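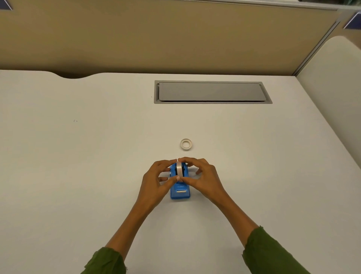
Both hands on a small blue tape dispenser at a white desk.

Dondville preserve swap back on, jars wanted

October 19, 2022

Quick one for the jam and pickle crowd. The Dondville preserve swap is back on for the first time since the hall roof closed it down, and entries are open now. Doors at 10, first Saturday of next month, usual hall behind the library. Gold coin entry, kids free.

Same rules as before, mostly. Bring your jars, sealed and labelled, take home the same number of somebody else's. Limit is 49 jars per household (yes, someone asked). Labels need the date made and every ingredient, nuts and sesame in capitals please. No home-bottled meat or fish, and no garlic in oil, the council was very firm on that.

Organisers are hoping for around 500 jars on the tables. Last swap was heavy on tomato relish and light on everything else, so if you've got a lemon tree going mad, now's the time – marmalade, lemon butter, preserved lemons, all welcome. Chutney always goes in the first half hour.

New this year is a tasting bench run by Lerketti, the deli on Rimus Street, with crackers, a sharp cheddar and open jars to try before you swap. They're also putting up a $2,000 voucher pool for the school kitchen garden, which will be handed over on the day. Lunch is sausages and a zucchini slice, cash only as the EFTPOS machine is stil playing up.

The Luo bakery has offered day-old sourdough for the tasting bench too, first in first served.

Clean empties can be dropped at the library from Monday, lids off, old labels soaked off. Small jars especialy, 250 mL and under. No chipped rims.

Entry forms at the library desk or the Lerketti counter. Back by the Thursday before, 2 pm. Late jars can go on the giveaway table but won't count for a swap.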